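I've worked at the Donley plant for a long time, long enough that my first supervisor there is now somebody's great-grandmother, and I've got opinions about robots. Everybody does. The ones I read in the newspaper mostly come from people who've never had to stand next to one, so let me throw mine on the pile.

We're an industrial laundry and garment finisher. School uniforms, hotel linens, some medical stuff, and a whole lot of rental workwear. Dirty things come in one end and folded things go out the other, and until a couple of years back every one of those folded things got folded by a person. Then Gruvach bought us. Gruvach likes machines. By April we had the new sheet line running, and they took us all into the break room, gave us sheet cake (somebody thought that was funny) and told us our work was going to get "lighter."

And you know what? It did! I'm not going to sit here and pretend I miss feeding king-size flat sheets by the corners for eight hours. My shoulders are better than they've been in years. I can reach the top cupboard in my own kitchen again. If anybody wants to take that machine out, they'll have to come through me and about half the women on second shift.

But lighter isn't the whole story, and that's where I part ways with the people who hand out the cake.

When it was all hand work, the job had easy parts and hard parts mixed up together. You'd do a cart of towels, and towels are nothing, you can fold towels and talk about your sister's divorce the whole time. Then you'd get a cart of blazers or fitted sheets or those awful chef coats with the cloth buttons, and you'd shut up and concentrate. Then towels again. The towels were the rest. Nobody wrote that down anywhere, so when the machine took the towels, it took the rest too, and what's left for us is hard stuff from the minute you clock in. Our target is 300 mixed garments a shift per station, and whoever picked that number picked it back when mixed meant mixed. Now it means the pieces the machine spits out.

I said this to Elias Abu Hammour, who runs our floor and is a fair man, and he went quiet and wrote it on the back of his hand. I'll give him credit, he took it upstairs. Upstairs said the station rate was under review. It's still under review. I picture it in a nice drawer someplace.

The other change is who gets to know things. Widad Jaber trained me on finishing, and the way she did it was she stood next to me and slapped the table when I got it wrong. She could tell by the feel of a collar if the press was running too hot. She could tell by the sound of the dryer, too, though she'd never admit it. People came to her from all over the building. When the sheet line came in, the questions started going to the screen. The screen is fine, I guess. It'll tell you there's a fault in zone 3. It won't tell you that zone 3 always acts up when the steam's been off overnight and you just need to give it a minute and go get your coffee. Widad knew that inside of two weeks. There's no place on the screen to type it in.

So when word came down that clothes were next, I paid attention. Teraris is the outfit working on it, and their idea is that the robot learns from people doing the job. You pick up the garment with a gripper you hold in your hand, the same sort of fingers the robot's going to have, and you do it over and over with all different clothes in all different rooms, and it gets recorded, and the robot learns from that. A lot of it gets done in regular homes, on regular beds, with everybody's regular stuff piled up behind. I'd expected a lab. I like that it isn't one, to be truthful. Clothes don't live in labs.

They let a few of us try the gripper on our lunch hour, and I was terrible! You've got ten fingers your whole life and suddenly you've got two, and they don't feel anything. I went to square up a jacket front and I just sort of shoved it around the table. It took me most of that lunch to get one sleeve to lie where I wanted it. My granddaughter would've been laughing.
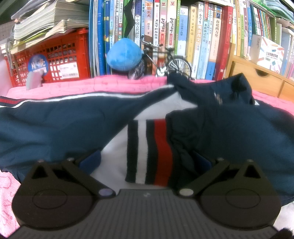
A knit collar wants to roll. The body of the jacket wants to slide off whichever side is heavier, and if there's a lining it's got its own ideas and goes the other direction. With my hands I don't think about any of that. With two stiff fingers you have to plan it like you're moving a couch. I came away with more respect for the folks doing that work all day, and I also came away thinking, well, hold on. That's skill. What they're recording is skill, and it's coming out of somebody's hands, and I'd like to know what that somebody is getting paid for it.

I asked. The young man from Teraris said they pay by the hour, and I said that's nice, so does Gruvach, but Gruvach doesn't get to keep my hands after I go home. He laughed and I laughed, and I meant it.

Look, I'm not against it. I was against the sheet line and I was wrong, mostly. If a robot can do blazers, then God bless it, let it have the blazers. I only want us to go about it with our eyes open this time, and I've got some notions on how.

Leave us some towels. I'm dead serious. If you have to run a few carts by hand that the machine could've done, run them by hand, and break up the day. The Yule plant across the river does it that way, and my cousin over there says people stay put. We had so many new faces last year I quit learning names until they'd made it a month, which isn't like me and I'm not proud of it.

Change the rate when you change the work. Don't wait for a review. If you take away the quick pieces, the number has to drop that same morning.

And if you're going to teach a machine with what people know, ask the people who know the most, and pay them like it. Widad retires soon. She's got all those collars in her head, and the plan for that, as far as I've heard, is a card and another sheet cake. Put her in a room with the Teraris kids for a month at a trainer's wage. Let her slap the table. They'd get a better robot out of it, and she'd have a grand time bossing engineers.

Elias says I ought to bring this to the next floor meeting in place of muttering it over the folding table, so I've printed it out in big type and I'm going to read it, all of it, towels included. If you're on second shift and you feel the same way, come sit up front with me.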